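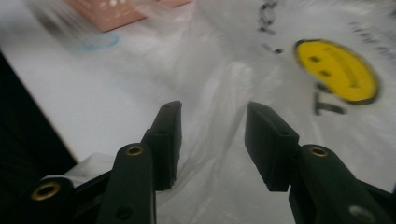 Friday, July 13, 2018

Quick one, I have to be out the door in an hour and the laundry is still in the machine.

So they sent her back. If you haven't followed the Zornudcombe business (and most of you haven't, I get maybe three emails when I write about it) the short version is that Isla Pringle, who ran the river paper there until they shut it, lost her last appeal on Tuesday and was on a plane the same night. Same night! Her lawyer was still waiting for the written ruling. I don't think he has it yet.

I met her once, in October, at a reading in Dostenstead. Small room, bad coffee, folding chairs. She talked for 26 minutes and then took questions until they turned the lights off on us. Mostly she talked about the dam contracts and who signed them. Not a lot about herself. Someone asked if she was scared and she said she was tired, and could we get back to the contracts please.

The charge is "incitement." What she did was print a list. The list had the names of families moved off the lower bank and what each one was promised and what each one got. Nobody in the ministry has said the list is wrong. I keep waiting for them to say which line is wrong.

And our side. Our side says it's a "routine removal under an existing agreement." I read the agreement, it's 4 pages, it's on the foreign office site if you dig. There is a paragraph about political cases. It says those get a seperate review. I called to ask if there had been one. Got put on hold, got transfered, got a nice young man who told me he could not discuss individual cases. Fine. I asked if there had ever been one, for anybody. He said he'd have to get back to me.

The Mäkelä petition had 4,000 names on it when I looked last night. It was handed in Monday, the day before the ruling, so who knows if anyone opened the box. Mäkelä herself is not giving up, she wants a question asked in parliament before the summer break and she has 2 members who say they'll do it. Won't name them here. One of them has said yes to things before.

A few people asked why I don't write more about Tridow's part in it. Because I can't prove it yet, thats why. They built the access road, that much is public. Whether they had anything to do with the complaint that started all this, I don't know. If you worked on that road and want to talk, my address is on the about page. I won't use your name.

What to do meantime - write to your member. Paper, with a stamp. Keep it short, put Isla's full name in the first line and ask where she is being held. That's the question right now. Her sister hasn't been told. The embassy says it "has no information at this time," which is what they said Wednesday too, word for word.

Comments are open but I'm away until Sunday night so anything with a link in it will sit in the queue. To the guy who keeps posting the same thing about dams and cheap electricity, I've read it, I answered it in the spring, please go look.

Ok. Bus.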